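Chapter 4
A Morning at the Teardown Bench

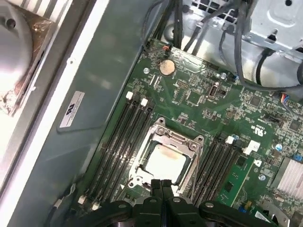 Why start a chapter with a visit instead of a definition?
You will remember the visit. Definitions come in 4.2, and they go down easier once you have stood next to a working cell and heard it.

Kelcombe, a Friday, 2 in the afternoon. Open day at the Bevan recycling hall. Old desktop computers on one side, sorted parts on the other. Our guide was Ilse Thiele, process lead, talking fast over the fans. Her job: get the processors out whole. Memory too, if the latches behave.

Notes from the floor, more or less as written. Case open, side panel swung clear. Cables everywhere, the part planners always forget. Old thermal paste on the processor lid, brown and tan, and a vision system has to cope with teh smear. Load plate has to be up before any lift. Gripper comes in low, two fingers. Slow. Slower than you'd think.

Rated pace is 30 boards a shift. Gwenllian Pritchard asked what stops it reaching 77. Thiele: "Screws. And cable." Keep that answer handy, its most of section 4.3.

Before reading on, write down every step you would need to free one processor by hand. Include the dull ones. We use your list in 4.1.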